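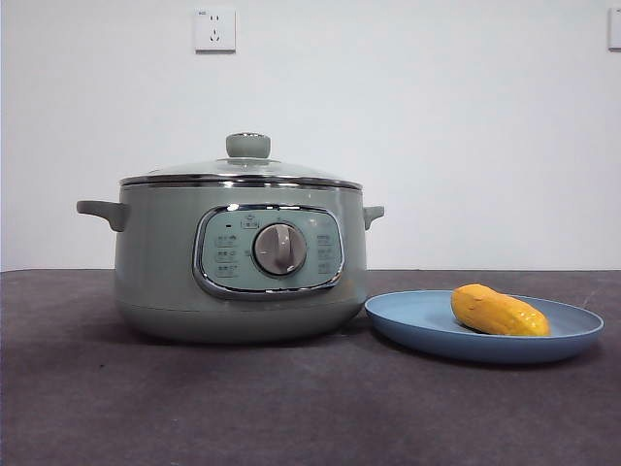
Re: how many demos before we stop arguing

Sinan, I think the number is the wrong thing to be fighting over. We have 800 teleop episodes on the Rastgate arm, and I watched a depressing share of them over the weekend. Most were driven by two people, and you can tell which two inside a second. Şengül goes up, across and down like an elevator. I wander. The policy has learned both styles and will cheerfully start as her and finish as me, usually over the rim. Take the pot setup: green pot with the glass lid on, blue plate next to it with the yellow thing, which half the labels call corn and the other half call "veg". The plate all but touches the base of the pot, so there's hardly any room to come in from the left, and the lid knob has to be dealt with before anything yellow goes anywhere. Şengül parks the lid behind the plate. I park it wherever I happen to be when I lose patience.

On Saturday, Sinan Dağdelen wrote:

> Can we agree on a target before October? Nelomia
> wants a figure for the report and I'd like it not
> to be "more." Also, is anyone still doing these by
> hand-guiding, or is it all leader arm now? The
> joint traces in batch 4 look like somebody was
> wrestling it.

That was me, wrestling it. Hand-guiding is fine for the lid, where I want to feel the knob seat in the fingers, and miserable for the plate, where my own elbow ends up in the wrist camera. I'd drop every hand-guided plate episode and keep the lid ones. Rhona disagrees and has a spreadsheet.

For the figure, tell them about 2 hours of clean driving per task, one lid spot, taped. Then we rerun the eval on the same checkpoint settings and see whether it still dithers over the rim.

Can whoever has the spare foot pedal bring it back? Pressing "end episode" with my chin is in the data now too.

Efa

--
Efa Landeg
Lividus manipulation list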